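# Choosing between two-finger and suction grippers for mixed small items

**Moushumi Sarkar**
Posted in Grippers and End Effectors

Our department is preparing a recommendation on end effectors for a mobile manipulator that will be used in teaching from November onwards. The budget permits one gripper per arm, and we have two candidates on loan: the Trilisow parallel gripper, with rubber-faced fingers, and the Bundska single-cup suction gripper. Both are driven from the same Trindach controller, and both have been fitted to the same arm.

The task set is deliberately ordinary. The arm must pick small household items from the top of a low set of drawers and place them in a tray. A later stage, which is not yet scheduled, will require it to open the drawers by their knobs. The items differ a good deal in shape and stiffness, and it is this variety that is causing difficulty.

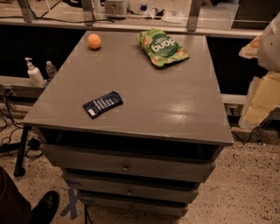 *Test surface with ball, snack bag and navy packet.*

We have completed 700 attempts with the Trilisow and have begun the same programme with the Bundska. The parallel gripper is dependable on the ball. On the bag it succeeds only when the fingers close across a raised fold, and on the flat packet it frequently slides over the top. The suction cup lifts the packet well but loses the bag during travel, and we have not yet obtained a reliable grasp of the ball with it.

I should be grateful for advice on the following points:

- whether members consider it reasonable to recommend a single gripper for such a set, and if so which;
- whether the reflection from the painted top is likely to be affecting the head camera's depth readings, as our grasp heights appear less consistent on the right-hand half;
- whether the drawer stage should carry weight in the decision at this point.

---

**Nimal Pathirana**

Suction every time. We changed over and have had no cause to regret it. The cup needs to be kept clean.

---

**Hashini Munasinghe**

I would respectfully disagree with the reply above as far as this set of items is concerned. A single cup is well suited to flat, sealed surfaces. A crinkled bag allows air in at every crease, and the contents shift once the bag has left the table, which would be consistent with the losses described during travel. A softer cup with more bellows would help. It would also sag under sideways movement, so the travel speed would have to be reduced.

The drawer stage ought to be considered now. Small round knobs are awkward for a cup of any size, whereas parallel fingers can close on either side of them. If the department can purchase only one gripper, I would recommend the Trilisow on that ground alone, and would then give attention to the flat packet.

For thin items our laboratory replaced the standard fingertips with a pair having a thin lower lip. The procedure we adopted was as follows:

1. Lower the open fingers until the tips touch the surface, using the force limit on the controller to stop the movement.
2. Raise the wrist by 2 mm.
3. Close slowly, allowing one finger to slide under the edge of the packet.
4. Lift vertically before beginning any sideways movement.

Alignment matters a great deal in step 3. A packet lying diagonally must be approached across its short side, and the grasp planner should be told to rotate the wrist accordingly. Our planner defaulted to the axes of the table for a considerable time before anyone examined the setting.

With regard to the bag, please check the closing width. Fingers that begin fully open tend to push the film flat before they meet. Starting from a narrower opening, directly above the thickest part of the contents, gave us noticeably better results.

---

**Nuwan Begum**

I can comment on the question of depth only. A glossy patch on a painted top can certainly disturb a stereo or structured-light camera, and the effect will move with the position of the head. I would suggest a simple comparison before any conclusion is drawn. Record the bare top from the usual head position, first under the present lighting and then with the nearest lamp switched off or screened, and compare the two height maps. If the right-hand half becomes level in the second recording, the reflection is responsible.

Should it prove to be so, a sheet of matt paper over the top is an adequate temporary measure. It will alter the friction under the packet, and results obtained with and without the paper should be kept apart. We failed to do this in the Khan project, and 1037 recorded grasps had to be sorted by hand afterwards.

It would also be advisable to fit a plane to the whole top and take the grasp height from that plane, in place of the individual depth points beneath each item.

---

**Moushumi Sarkar**

I thank all three members for their replies. My colleague Rafsan Ranasinghe will carry out the lighting comparison, and we have asked the supplier for a price on lipped fingertips for the Trilisow. The Bundska programme will be completed in full so that the two sets of figures may be compared on equal terms. I shall add the results to this page when they are available.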